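Every winter I read the same advice, that we must take more vitamin C, and each year the tablets on the shelf become stronger. In the pharmacy in Vuslow I found one with 1,000 milligrams. My grandmother ate one orange after lunch and some peppers in the salad, and I think she was closer to the truth.

The body can use only a part of such a big dose, and the rest goes out again. A box of 80 tablets is also not cheap. For the same money I can buy oranges until March. An orange gives me fiber and water too, and I enjoy to peel it.

I do not say that tablets are bad for all people. If your doctor gives them to you, take them. But for a healthy person who eats normal food, I believe the kitchen is enough.
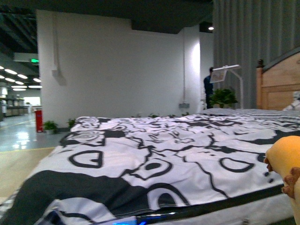 Keegan Pirihi wrote that peppers lose much of their vitamin C when they are boiled, so he eats them raw or cooks them for 5 minutes at most.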